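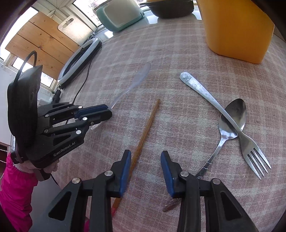
Two hand-held grippers at the cutlery table during the open day at Trisik.

FEATURES | Automation

The first thing Randa Haddadin does with a visitor is hand over a gripper and point to the spoons.

Haddadin runs the demonstration room at Trisik, a small company that records people doing household jobs so that robots can learn to do them. On Monday, December 16, 2019, it opened its doors to the public for the first time. It had printed 162 name tags and ran out by lunch.

The job on show was sorting cutlery. A person holds one gripper in each hand and works at a table with a plaid cloth on it. On the table were a steel fork and spoon lying crossed, a clear plastic spoon and a wooden chopstick. The grippers have two fingers each, with blue rubber pads at the tips, and one of them carries the name GenRobot.AI in white letters.

The fork is easy enough. The clear spoon is the hard one – it hardly shows against the checks, and the handle is narrow. I dropped it twice. A boy of 10 or so took my place and had it in the air on his first try.

"People want to grab things the way they would with their fingers," Haddadin said. "You have to slow down and let the pads close."

Each session at Trisik lasts 19 minutes, followed by a break. The company wants 600 sessions of table work finished by April, when it moves on to laundry.

Lesia Stetsiuk drove over from Cekska, where she plans packing lines. She stayed at the table longer than most of us and asked mainly about chopsticks. Her lines handle long, thin parts that roll, she said, and the machines they have now lose too many of them – mostly at the point where the part leaves the tray.

She has booked a second visit and plans to bring a box of her own parts.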